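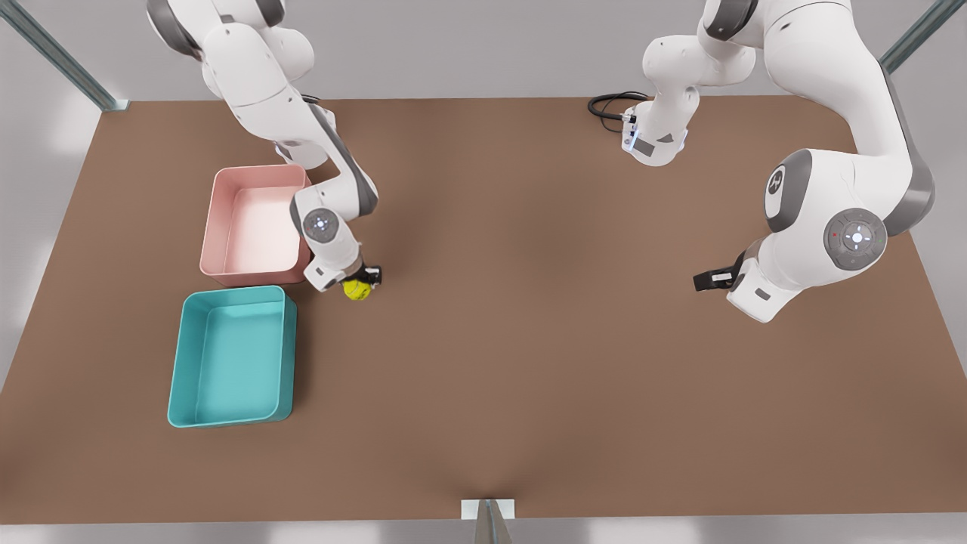

Wayfinding Program Completed at Clellberg Medical and Research Park

CLELLBERG, March 2020. Sallinent, an environmental graphic design and sign fabrication firm, has completed the exterior and interior wayfinding program for the Clellberg Medical and Research Park. The program comprises 651 signs across the outpatient building, the research building and the shared parking structure. Installation began in January.

The park was built in stages, and each stage had its own sign standard. Room numbers in the outpatient building ran clockwise from the main lobby, while those in the research building ran from the loading dock. Visitors crossing the connecting corridor on Level 2 met two numbering systems within a few steps of each other. The new program applies a single numbering scheme to all occupied floors.

System Description

The exterior package includes entrance monuments, vehicular directionals, pedestrian directionals and building identification letters. Monuments are fabricated from aluminum panels over a welded internal frame, finished in a satin acrylic polyurethane. Building letters are face-lit channel letters with white LED modules and remote power supplies located behind the parapet, where they can be serviced from the roof.

Vehicular directionals use a modular panel design. Each destination line is a separate blade held by concealed fasteners. When a department moves, one blade is replaced and the rest of the sign stays in service.

Interior signs were manufactured under subcontract by Csonka. Room identification signs carry raised characters and Grade 2 braille and are mounted on the latch side of the door. Overhead directionals are limited to 3 destinations per face. Longer lists appear only on the directories at elevator lobbies.

The parking structure uses color and letter coding by level. The same codes are repeated in the elevator cabs, at the stair doors and on the pay stations.

Survey and Fabrication

Before design began, Sallinent recorded 995 existing signs on the property, including temporary notices and signs belonging to former tenants. Each was logged with its location, message, mounting method and condition. Signs that repeated a message already visible from the same decision point were removed and not replaced. Code-required signs were retained or replaced one for one.

Sign locations were then checked against sight lines, door swings, sprinkler heads and light fixtures. Conflicts were resolved on the location plans before messages were released for production.

Work inside the outpatient building was carried out after clinic hours. Existing signs stayed in place until the replacement for that corridor was ready to mount, and wall surfaces were patched and painted in the same shift.

Maintenance

The owner has received a message schedule, location plans and finish specifications in editable form. Paper inserts for office signs can be printed on site from a supplied template. Replacement blades and room signs are ordered by sign number, which is engraved on the back of each unit.

A second phase, covering the Stanel Building and its access road, is in design development. Fabrication for that phase has not been scheduled.

About Sallinent

Sallinent provides sign planning, design, fabrication and installation for health care, education and mixed-use properties. Project inquiries may be sent to the firm's Clellberg office.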